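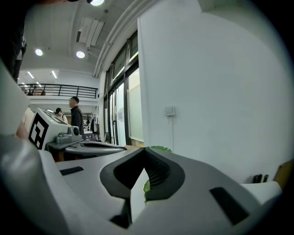 White gripper body with the dark gray finger mount

How do I get a clip of a TV segment that only aired locally?

posted by wuvoma_jars

I run a small pickle and relish business called Wuvoma out of Burnville. In November one of our gift boxes was shown on a local morning show. The whole thing ran maybe a minute and I missed the first half because I was on the phone with a customer. The station put the full show on its website, but it is one long video with no chapters, and the page says it comes down after a while.

I have two things I want to do. First, I want to link people to the exact spot where our box comes up, so they don't have to sit through the weather and the traffic. Second, I would like to keep a copy I can put on my own site. My blog is on Bosidel, the free plan, and it won't take a video file over a certain size. I posted the plain link in my newsletter, which goes to 1118 people, and 294 clicked, but several wrote back that they couldn't find us in it.

I already tried right-clicking the video to copy a link at the current time. That option isn't there. Has anyone done this with a station player?

thakur_road_candles

We were on the same kind of show with our candles, so I can tell you what worked for us.

For the link, look under the player for a share button. Some players have a box in there that says "start at" and you type in the minutes and seconds. If yours doesn't have that, there is no way I know of to force it. Just write the time next to the link in plain words, like "we come on at 41 minutes." Put it before the link, because people click first and read later. Our clicks didn't go up but the complaints stopped.

For the copy, don't record it off your screen and post it. The station owns that footage even if your product is in it. Call the front desk and ask who handles clip requests. At our station it was one person in the newsroom and she only answered before 10 in the morning. I gave her the name of the show, the air date, the time we came on, and what the product was. She sent a file in 3 business days and an email saying I could use it on our site as long as I left their logo on and linked back to them. There was a small fee. Keep that email.

Ask soon. They told me they only hold the full shows for a few months – after that it may be gone.

mostly_soup

just take a picture of the tv next time, thats what my sister does and she gets plenty of orders

porchlight4

Agree with the long answer about asking the station. On the Bosidel part: the free plan won't take big video files, but you can put the video on any video site and paste the embed code into your post. Switch the editor to the code view first or it will show up as plain text. Check it on a phone before you send people there. Mine ran off the side of the page until I changed the width to 100 percent.

Also ask whether the station will post the segment as its own short clip. Ours did that when I asked, and then I didn't need to host anything at all. I only had to fix the link in 4 old posts.

wuvoma_jars

Thank you. There is a share button but no start time in it, so I added the minutes to the post for now. I left a message with the newsroom this morning and asked about a separate clip too.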